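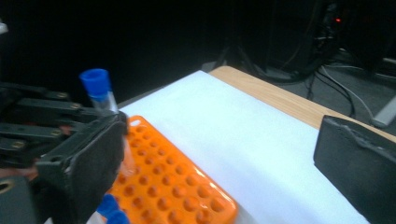

1/ Some notes on labeling sample tubes for long cold storage. I spent most of last winter relabeling a freezer inventory, and the failures were nearly all label failures. The samples themselves were fine.

2/ Scope: small screw-cap plastic tubes, stored at minus 20 or minus 80 C, pulled a few times a year. Liquid nitrogen is a separate problem and I'm leaving it out.

3/ The inventory had 534 tubes. Of those, 59 could not be matched to a record on the first pass. We got 30 of them back by working from box position and the old paper maps. The remaining 29 were discarded.

4/ Failure type one: ordinary paper labels. The adhesive goes stiff in the cold, the edge lifts at the seam, frost gets under it, and the label comes off in your glove. You then have a clean tube and a curl of paper, and if two come off in the same box you have a real problem.

5/ Failure type two: marker on bare plastic. It survives the cold well enough. It does not survive an ethanol wipe. Anyone who sprays down their gloves before handling a tube will remove part of the ID.

6/ Failure type three: ID written only on the cap. Caps get swapped. Two tubes open on the bench at once is all it takes, and there is no way to detect it afterward. Cap marks are useful for finding a tube in a full box. They should never be the only record.

7/ What we use now: thermal transfer labels on a film stock rated for freezer use, printed with a resin ribbon. Wax ribbon is cheaper and smears. Direct thermal stock needs no ribbon, but it can darken or fade with heat and solvents, so check the data sheet.

8/ The printer is a Starberg desktop unit at 300 dpi. 203 dpi was readable for text but marginal for 2D codes at the size we need. The label stock is from Bastos. I have no strong view on brand for either. Buy a sample roll first.

9/ Apply labels to dry tubes at room temperature, before filling. Press from the middle outward. Then leave them alone for a day before they go in the cold. Skipping that day accounts for most of the peeling we still see.

10/ Wrap length matters. The label should go all the way around and overlap itself by a few millimeters. Film sticks to film much better than it sticks to polypropylene. A label that stops short of a full wrap has two free edges and will find a way to use them.

11/ Leave a window if you need to see the fill level. We use stock with a clear tail: the printed part sits on one side and the clear part laps over the top of it. This also protects the print from wiping.

12/ Code format. We use Data Matrix. It fits in a small square, so the curve of the tube costs you very little. A linear barcode printed around the circumference is mostly out of the scanner's sight. If you must use linear, run it along the length of the tube.

13/ Put human-readable text next to the code, always. Minimum: sample ID, date, initials. Scanners fail, batteries die, and someone will need to read a tube through frost with the freezer door open.

14/ ID format. Fixed length, no spaces, no letters O or I. Don't put meaning in the ID. Our old scheme included the shelf number, and then the shelves were rearranged. Location belongs in the database – it changes, and the tube's identity doesn't.

15/ Dates. Write the month as letters or agree on one order and post it on the freezer door. We had tubes marked with two orders in the same box. Anything where the day is 12 or lower is then ambiguous.

16/ Testing. Before committing to a stock we ran labeled blanks through 10 freeze-thaw cycles, an ethanol wipe after each, and scanned them every time. Of 100 blanks, 97 scanned at the end. All three failures were lifted edges from the short-wrap batch.

17/ Records. Hanneke Vanhove set up our export to Stondlow, the database we keep the box maps in, and her rule was that a tube is not stored until it has been scanned into a position. I resisted this for a month. It adds a few seconds per tube.

18/ We still print a paper map for each box and tape it inside the lid. It goes out of date. It is also what got us 30 tubes back, see post 3.

19/ Open question: relabeling tubes that are already frozen. There are labels sold for application to frosted surfaces. We tried one type from Sundeo and got mixed results, good on dry-wiped tubes and poor on anything with visible frost. Next trial is in December. If you have numbers from your own freezer, please reply with the stock and the storage temperature.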